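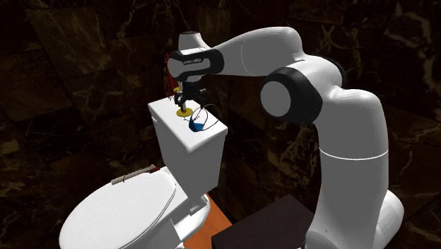

The packing list for Gomel said "modest clothing, torch, sense of humour". I had two of the three and borrowed the torch from my brother.

I'd signed up for the school-building fortnight in December, in the flat week when everyone at work is eating the last of the mince pies and wondering what they're for. The fee was 495 before flights, and on top of that each of us had to raise 2,000 for materials. I raised mine by baking, badly, and by a sponsored silence that my colleagues supported with a generosity I've tried not to read too much into. By the end they'd pushed me close to 3,000, and one of them asked whether I'd considered doing it annually.

Our group leader was Aarti Kanaujia, who had done nine of these trips and packed for all of them in a bag I'd have taken to the gym. She gave us a talk on the first night, in the hostel dining room, over soup. Most of it was about punctuality. The rest was about not handing out sweets, not promising to come back unless we meant it, and not telling Mr Chaturvedi, the site foreman, how they do things in England.

I lasted until Thursday on that last one. We were plastering the second classroom and I mentioned, only in passing, that my uncle always put his on thinner. Mr Chaturvedi handed me the trowel and went to have his tea. He came back after it, looked at my bit of wall for quite a long time and asked if my uncle was well.

After that I was moved to sanding desks, which suited everybody. There were 90 of them, stacked in the yard under a tarpaulin, and I came to know them personally. Aner, the other demoted plasterer, did the legs while I did the tops. He hummed the same four bars of something for six days and I still can't place it. Brallow, the charity, sent a form afterwards asking which skills I had developed. I put "desks".

The children came in on the last afternoon to choose where they'd sit. I had imagined this bit on the plane, with myself somewhere near the middle of it. They ran straight past me and had a loud argument over the places by the window, and two girls swapped desks three times before their teacher put a stop to it.

I've kept the torch, by the way. My brother has asked for it twice.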